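Nilgate Hand-Held Gripper Pair for Demonstration Recording

Product page / Data collection tools / Two-hand sets

The Nilgate pair is a set of two hand-held grippers for recording manipulation tasks without a robot arm. One person holds one gripper in each hand and does the task at normal speed. The recordings are later used to train a policy for a two-arm robot. We sell the same hardware that we use in our own research, with the same pads and the same calibration file.

What is in the set

2 hand-held grippers, left and right
2 wide-angle cameras with mounts
4 spare grip pads
1 calibration board
1 hex key for the pivot screws
Carrying case

Why we sell it as a pair

In the first version of our method, which we called Titance, we recorded with a single gripper. It was enough for pick and place on an open table. When we moved to tasks inside boxes and drawers, the results became much weaker. The single gripper could take hold of a thin object, but it could not keep the object from sliding while the grip was changed. With two hands the operator solves this without thinking, and the policy can learn it from the recordings.

The second difficulty was the view. Inside a box the walls hide a part of the work from any camera standing on a tripod. A camera on the gripper goes where the fingers go, and it sees both fingertips for the whole demonstration. For most tasks we found no need for an external camera.
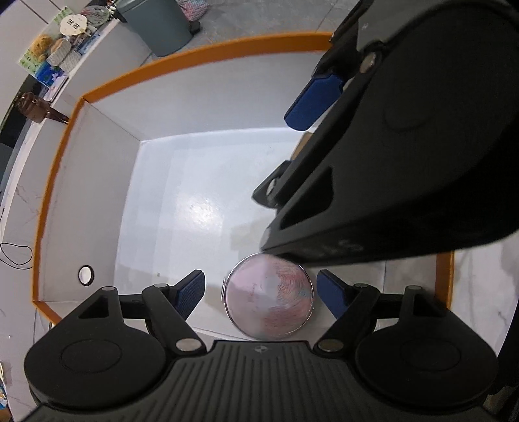 Two-hand work inside an open cardboard box, with a round clear dish between the grip pads. View from the camera on one gripper.

Results with the Nustov task group

Nustov is our internal group of tasks in narrow spaces: boxes, trays and deep shelves. It contains 29 tasks, and 6 of them use flat or transparent objects. Eduardo Talavera, who leads the method work, has trained one policy per task on 115 demonstrations each. All demonstrations were made with the hardware of this page.

The comparison was made between one-gripper and two-gripper recordings of the same tasks. The two-gripper policies were better in all the flat object tasks, and the difference was largest when the object had to be lifted from the floor of a box. In the open table tasks we saw almost no difference. If your work is only on an open table, the single gripper is sufficient and it costs less.

One result we did not expect. Recordings made in ordinary rooms, with mixed backgrounds and different light, gave policies that moved to a new room better than those recorded in the laboratory. For this reason we now recommend to our customers to record in at least two different places.

Known limits

Reflections on clear plastic can disturb the object tracking. The gripper pose is not affected by it, but the object labels should be checked by hand.

When the two grippers work very close together, one can cover a large part of the other camera's view. The software marks these segments, and you can keep them or remove them. In our training we kept them.

The grip pads lose texture with use. We change ours after more than 115 hours of recording. Used pads still hold cardboard and fabric well, but thin rims begin to slip.

Compatibility

The export tool writes both gripper trajectories on one common clock. Joint limits for your robot can be loaded before export, and demonstrations which the robot cannot follow are then listed separately. An adapter plate for the Krishnan wrist flange is available as an option. For other flanges please send us a drawing.

Ordering

Sets are assembled in small batches, and the next batch is planned for December. Spare pads and pivot screws are kept in stock and can be ordered alone. Please write in your request which robot you will use and if you need left and right pads of different hardness.

For questions about the training method, please mark your message "Titance" and it will be forwarded to Eduardo Talavera.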